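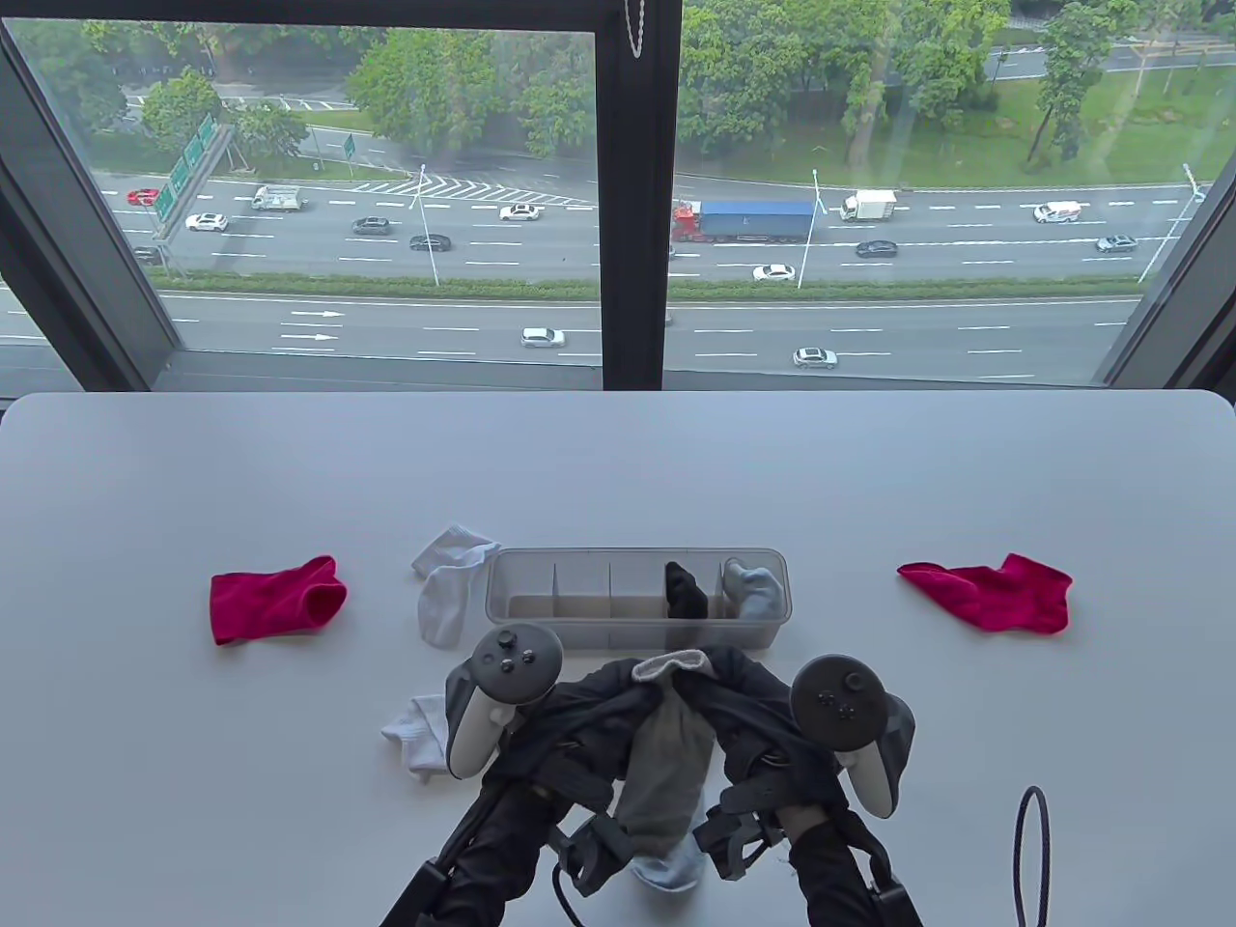
Sock sorting with the hand-held gripper rigs, at the window bench of the Hukaden demonstration floor.

Visit report: Hukaden open day, Feb 28, 2020
Prepared by Heather Donnelly for the handling group at Prestier

Purpose of visit

Prestier has been asked to comment on the Luder kit, a pair of hand-held gripper rigs that Hukaden sells or rents for recording manual handling tasks. The recordings are used to train a robot arm to do the same work. Karthikeyan Fernandes and I attended the open day to see the kit in use, put our questions to the supplier and judge whether a rental period would be worth paying for.

We were received by Bindu Iyer (applications) and Anil Poduval (hardware). Karthikeyan Annamalai, who looks after the software side, joined us after lunch.

The kit

Each rig is built around a game-style controller, with the thumbstick and buttons on the top face. The controller gives the position of the hand and the jaws do the gripping. Straps and buckles hold the assembly to the hand and wrist. Hukaden supplies it in one size. Mr Poduval said that the strap set had been revised in July after complaints of slipping, and that older sets can be exchanged without charge.

Quoted mass is 212 g per rig without the cable. We were not able to weigh one. I wore a pair for the length of one session and found the load acceptable, though the right wrist strap needed tightening twice. The cable is the weaker part of the design. It runs off the near side of the bench and I was aware of it whenever I reached across my body. A cordless version is planned but has no release date, and we should not base a decision on it.

The task

Hukaden uses sock sorting as its standard trial. Single socks in several colours are laid out on a plain table on either side of a clear plastic organiser with thin dividers, and the wearer places them one at a time into the compartments. The task is a sensible choice for a trial. Socks have no fixed shape, the compartments are narrow, and a sock has to be bunched or rolled before it will stand upright between the dividers. In most cases this requires both hands.

Ms Iyer pointed out that the wearer sees the table directly but feels the sock only through the jaws. New wearers tend to squeeze too hard and then fail to let go cleanly over the compartment. She advises throwing away the whole of a new wearer's first session.

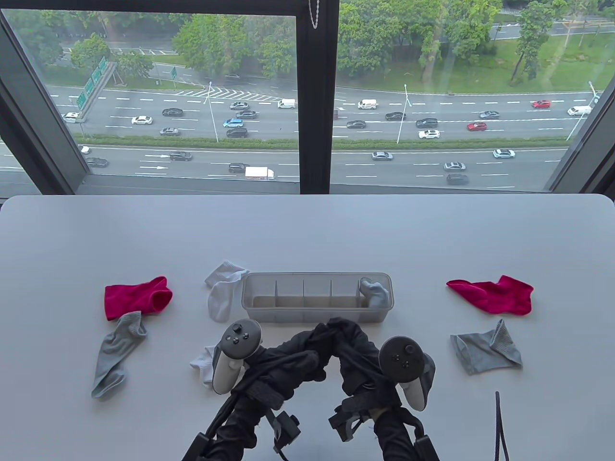

A second habit she warned against is pushing the fabric down with the outside of the jaw, as one would with a knuckle. The arm cannot copy this, as its own jaw has a different outer shape, and every recording containing the movement has to be found and removed by hand. Mr Fernandes asked whether the software could flag it. At present it cannot.

We also asked about light. The bench stands directly in front of a full-height window over the motorway, so the background is never still and the brightness changes with the weather. Mr Annamalai said the bench had been placed there on purpose, to keep the recordings from depending on a plain background. I accept the reasoning, but would want to see results from a windowless room before assuming the same for our own site. Ours has overhead strip lighting and a good deal of reflection from the benches.

Clear plastic is a known difficulty for depth cameras. Hukaden's answer is that the Luder software works from colour pictures and the controller positions only. It was not possible to test this on the day.

Recordings and software

The software, sold separately under the name Devadiga, cuts each session into single placements and lets a reviewer accept or reject them. Hukaden's own sock set stands at 1915 accepted placements. Mr Annamalai could not give the number rejected, and has agreed to send it. Without that figure we cannot estimate wearer hours for a set of the same size.

Review is done in a browser. The layout is plain and quick to learn. Accept and reject are single keys, but there is no undo, and a wrongly rejected placement has to be restored from the session file.

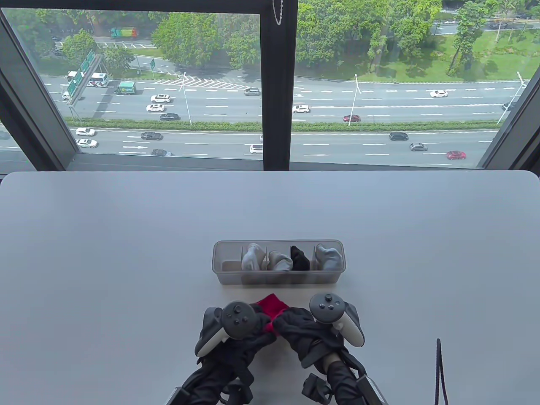
Price and terms

Rental is by the month with a minimum of 2 months, and covers both rigs, straps, cable and a spare set of jaw pads. Devadiga is licensed per reviewer. Training for up to 4 wearers is included if held at Hukaden and charged as a day rate if held elsewhere. Damage to the controllers falls to the customer; wear to the pads and straps does not.

Points outstanding

Number of rejected placements in the sock set (Mr Annamalai to supply).
Results from a room without daylight, if any exist.
Whether a longer cable can be fitted, and whether it can be routed up the forearm.
Strap sizes for smaller hands.
Ownership of recordings made during the rental period. The draft terms are unclear on this.

Recommendation

I recommend a rental for the minimum period, subject to a satisfactory answer on ownership of recordings. Purchase should not be considered until we have run the kit on our own parts under our own lighting. Mr Fernandes agrees, and would like the cable question settled before any order is placed.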